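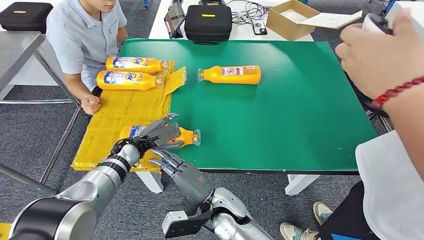
Le fret aérien est la face la moins connue du transport aérien, et c'est sans doute la plus passionnante ! Sous les pieds des passagers, dans la soute des avions de ligne, voyagent chaque nuit des pièces détachées, des fleurs coupées, des médicaments, du courrier, des saumons entiers. Tout peut se présenter au comptoir d'un transitaire, y compris des produits très ordinaires. Prenez quatre flacons orange de détergent, couchés sur une table : leur poids se lit sur une balance, mais la place qu'ils réclament dépend de la manière dont on les range, debout ou couchés, tête-bêche ou côte à côte. Multipliez le problème par une soute entière et vous tenez déjà le sujet du chapitre 9.

Nous y suivrons une expédition de bout en bout, depuis la prise en charge chez l'expéditeur jusqu'à la livraison. Le fil conducteur sera l'aéroport de Korkholm, plateforme de taille moyenne où la compagnie Trelus exploite des vols mixtes, passagers et fret. Au mois d'avril, Korkholm a traité 4000 tonnes de marchandises, réparties sur 548 vols. Gardez ces deux valeurs sous la main – elles reviendront souvent, et vous verrez tout ce qu'on peut en tirer !

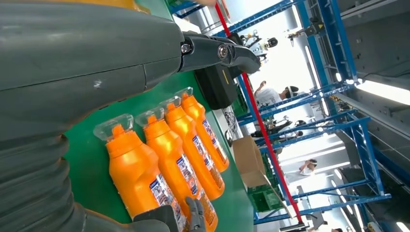 Fig. 9.2 – Bras gris foncé et pince noire au-dessus d'un plateau vert.

La première partie est consacrée à l'unité de chargement. Palette ou conteneur, elle épouse la forme du fuselage, et c'est un vrai plaisir de géomètre que d'étudier ses pans coupés. On y apprendra à lire un plan de chargement, à distinguer poids réel et poids taxable, et à placer le centre de gravité dans les limites fixées par le constructeur.

La deuxième partie passe côté piste. Un avion de Trelus reste peu de temps au poste, et l'agent de Stimbridge, la société d'assistance en escale, doit décharger, recharger et arrimer pendant que les bagages, le carburant et les repas arrivent de leur côté. L'enchaînement de ces tâches a la beauté d'une partition bien écrite, avec ses silences et ses entrées décalées.

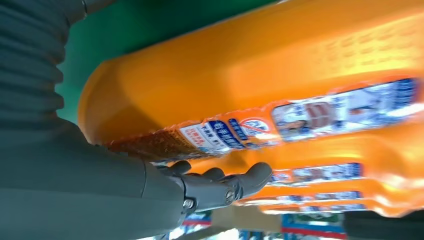 Fig. 9.3 – Main articulée grise, à proximité de contenants orange.

Vient enfin la question des prix. Le transitaire Safavi achète de la capacité à l'avance et la revend par petits lots ; nous reconstituerons son calcul ligne par ligne, surcharge carburant comprise. Les notions de coût marginal vues au chapitre 2 suffisent pour cette lecture. Si elles vous paraissent lointaines, relisez-les avant d'aborder la section 9.1, qui commence par la lettre de transport aérien.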